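Cable tidying: your questions answered

Where do I start with a big tangle?
Clear a table and spread everything out! Once the cables are off the heap and lying singly on bare wood, the whole job looks smaller. Bins go along the back, within reach.

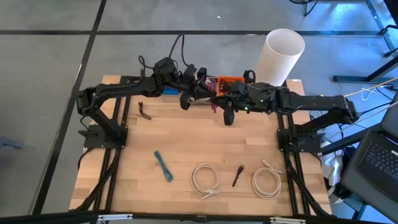
Cables out on the worktable, bins along the far edge.

How tight should a coil be?
Looser than you think. Thick braided cables hate a sharp bend near the plug, so let them fall into wide, easy loops and wrap a hook-and-loop tie round the lot. 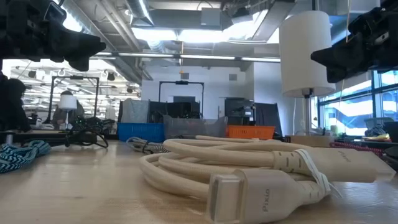 Thin ones can go smaller, and it's fine to fold a short lead in half and tie that — no need to coil it at all.

Do colours help?
Hugely, and we love a bright braid! Give each colour one job at home and you'll stop following leads behind the desk.
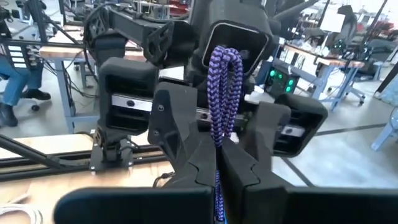 Doubling a cord over is the quickest way to check for wear. Run your fingers along it slowly, end to end. A two-tone weave like the violet and navy diamonds on the purple one is lovely for this, as a snag breaks the pattern and shows up at once. Anything frayed goes in the repair bag.

Which bins are best?
Open tops, every time. Slotted baskets are great for soft bundles, and see-through bins suit bulky coils.

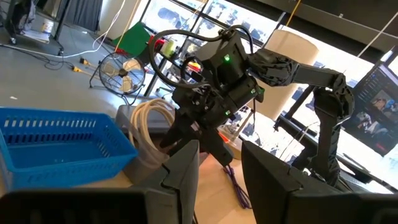

Nostico Cable Club
Bring your own tangle along — the next sorting table is in August, with room for 20.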